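Robot Day at Drillby!!

So the Drillby open day is Sunday, doors at 10. Kids get in free, grownups too. Quick stuff to know before you come.

What's a gripper? It's a robot's hand, sort of. Two fingers. No thumb, no pinky. The fingers close, the thing stays put, up it goes. Easy for you. Hard for a robot!

Try this at home first. Get a plastic cup. Pick it up with just 2 fingers, no cheating. Squeeze too hard, it bends. Too soft, it drops. See? Robots have to learn teh right squeeze, and they need lots and lots of practice.

Hanane Mahrous will do the cup demo. Ask her anything, she likes wierd questions. Wael Belkadi has the sorting game, ages 5 and up, bring a friend.

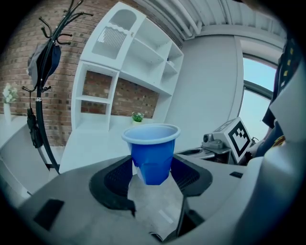 Soft pads help too. Think of sneakers on a gym floor, then think of socks. Sneakers grip, socks slide. Same idea for fingers.

Rules. Hands back when something is moving. Wait for your turn. No snacks by the tables, snacks are at the Lodden end.

Last demo starts at 2. Don't be late, Hanane packs up fast.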